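Rinden loue désormais ses bras robotisés aux cuisines collectives. L'offre, baptisée Hiltance, comprend deux bras, l'installation et 12 séances de réglage, avec un engagement de 5 mois. La société promet de confier aux machines le rangement de la vaisselle et la mise en place. Le prix, lui, n'est communiqué que sur devis.

« On part d'objets ordinaires, assiettes, tasses, égouttoir, et on élargit ensuite », explique Ramesh Awasthi, responsable commercial. Il annonce 1 000 manipulations enregistrées pour mettre au point le service, sans préciser combien ont échoué.

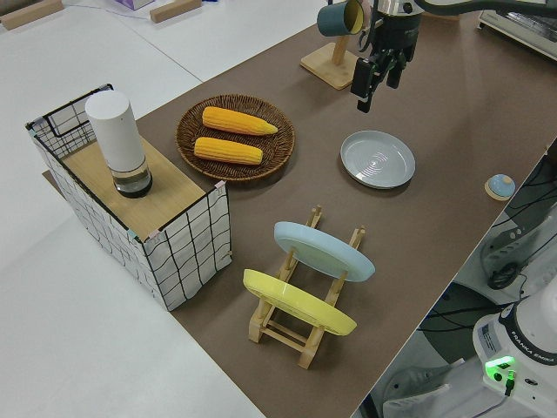 Reste à savoir ce que cela donne un mercredi à 13 heures, quand les plateaux reviennent tous en même temps. Pramila Semwal, qui gère une cantine de 106 couverts, a reçu la brochure et n'a pas signé. « Deux assiettes dans un égouttoir, je veux bien. Chez moi elles arrivent empilées, avec les couverts dedans. » Elle a demandé la cadence horaire et le coût d'une panne. Rinden lui a proposé un rendez-vous en novembre.

Contact rédaction | © Tous droits réservés | Haut de page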